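Ticket 1753 - Pose tracker loses lock after replay
Component: Garnik pose service
Reported by: Vendula Trnka
Assigned to: Nour Jaber
Status: open

Tracking drops 5 seconds into replay and the gripper pose jumps toward the origin. Live mode is fine. Same result on 2 machines with a clean config.

Nour: Checked the fisheye calibration first. The replay node was loading the default file and ignoring the one in the session folder. Fixed the path, but the jump is still there.

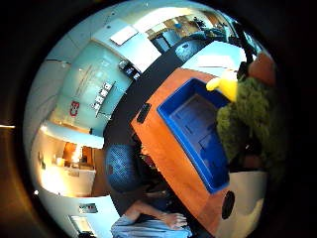 Feature count stays near the 3000 cap until the drop, so I don't think it is texture. IMU timestamps look late in replay - the buffer probably flushes before they arrive.

Vendula: Raised the buffer size in July for Pevau and never merged it. Will push the branch tonight, please retest.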